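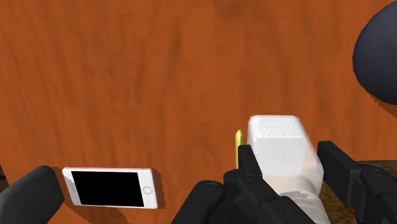

Llevo desde junio enseñando tareas de mesa a un brazo simulado, y la mayor parte de ese tiempo se me ha ido en una cosa que yo creía resuelta el primer día: cómo muevo yo la mano para que el brazo haga algo que merezca la pena grabar. Uso un mando de seis ejes en la mano derecha y el teclado para abrir y cerrar la pinza. La vista de la muñeca la tengo en el monitor pequeño, y es la que más miro cuando ya hay algo agarrado, como el objeto blanco de la tapa perforada, que queda entre los dos dedos un poco inclinado hacia la derecha. Esa inclinación me interesa. Si cierro sin haber alineado antes la muñeca, el objeto sube torcido y luego hay que corregirlo en el aire, y esa corrección queda grabada como parte de la demostración.

El proyecto se llama Segura. La parte de simulación la llevamos entre Zoltán Veres y yo. Él se ocupa de la física y de los modelos de los objetos, y yo de grabar y de limpiar lo grabado. Trabajamos a distancia, él desde Lalbridge y yo desde casa, con un servidor compartido que al principio se caía bastante y ahora menos.

La semana pasada cerré una tanda de 43 demostraciones. Me quedé con 33. Las diez descartadas no eran todas fallos. En cuatro la tarea terminaba bien, pero yo había dudado tanto a mitad de camino que la trayectoria parecía de otra tarea. En otras tres solté el objeto demasiado alto. El resto fueron errores míos de teclado, de los que da vergüenza contar: confundir la tecla de cerrar con la de reiniciar y perder el episodio entero.

Lo de las dudas me parece lo más importante. Cuando uno mueve una cosa con la mano, se para a pensar y no pasa nada. Cuando controla un brazo a distancia, esa parada son muchos fotogramas seguidos con la misma posición y la orden de no moverse. Si luego se entrena con eso, el modelo aprende a quedarse quieto en ese punto. Nos pasó con la primera versión. El brazo llegaba encima de la mesa y se quedaba allí, esperando algo. Zoltán pensó que era un problema del controlador y estuvo dos días mirando el código. Era yo, que siempre me paraba en el mismo sitio para cambiar de un monitor a otro.

Desde entonces sigo un orden fijo. Antes de empezar a grabar miro la vista general y decido por dónde voy a entrar. Coloco la pinza alta y abierta, lejos de los objetos, y solo entonces pulso grabar. Bajo sin parar. Si necesito pensar, cancelo y repito. Salen menos episodios por hora, pero paso menos tiempo recortando después.
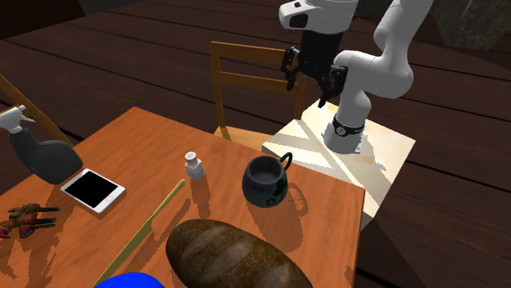

El otro asunto es la profundidad. En una pantalla plana calculo mal la distancia entre los dedos y la mesa, y durante semanas estuve rozando el tablero sin darme cuenta. El simulador no se queja, pero la fuerza de contacto aparece en el registro y se ve un pico donde no debería haber nada. Probé a mirar las sombras, como me recomendó un compañero de Drandow, y ayuda un poco mientras la pinza está alta. En los últimos centímetros ya no me sirve. Al final le pedí a Zoltán que pusiera un número en la esquina de mi monitor con la altura de los dedos. Es feo y funciona. Ese número no entra en los datos, solo lo veo yo.

También he cambiado la velocidad. Empecé con el mando al máximo porque me aburría, y los agarres salían bruscos. Ahora lo tengo al 40 por ciento para todo el recorrido. Intenté usar una velocidad rápida para el traslado y otra lenta para el agarre, pero el cambio se notaba en las trayectorias y preferí dejarlo uniforme. Puede que más adelante lo vuelva a probar con una transición suave. De momento no tengo tiempo.

Para quien esté montando algo parecido, mi consejo es grabar sesiones cortas. A partir de 3 cuartos de hora empiezo a hacer movimientos perezosos: giro menos la muñeca, entro por donde me queda más cómodo y todas las demostraciones se parecen demasiado. Lo comprobé poniendo unas trayectorias encima de otras. Las del principio de la sesión se abren en abanico y las del final van casi por la misma línea.

Queda pendiente la comparación con el brazo real, que está en Brernwood y al que todavía no tengo acceso. Allí se enseña guiándolo con la mano, agarrando directamente la muñeca del robot, y tengo ganas de ver cuánto cambian las trayectorias cuando se nota el peso. Mientras tanto voy a repetir las diez que descarté, empezando por las tres en las que solté demasiado alto.

25 feb 2025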